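The table that ate my summer

I blame Hugo Marty. He rang one Wednesday in July to say he was clearing out his workshop in Billusach, and did I want a table? I did not need a table. I said yes before he'd finished the sentence.

If you've ever got the bug for old furniture you'll know how this goes. First it's a stool, then you're up at 18 different flea markets with a torch and a flask, haggling over drawers with no chest. I paid 30 quid for a bench last year and then spent 321 on having it mended (my sister still brings it up at Christmas).
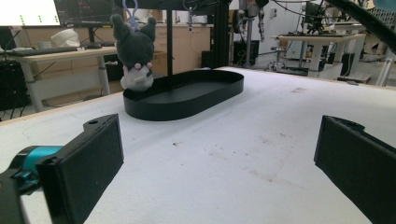
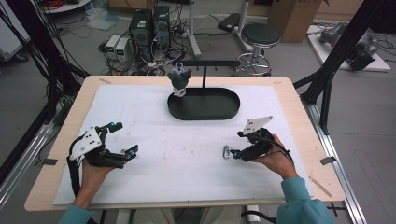

Page last changed: Wednesday, 16:22

What I love most is a worktop that shows its age. Stains, scuffs, the lot! I used to sand everything back to bare wood, and I ruined a perfectly good pine desk doing it. Now I wash things down with a drop of soap and leave them alone for a week before I decide anything.

Hugo's table wouldn't go through my front door, of course. We took the legs off on the pavement, in the rain, with a neighbour's spanner and a lot of bad language. It's in the back bedroom now and the bed is in the hall. I've promised to sort that out before my mother comes to stay, and I've already been to look at a sideboard.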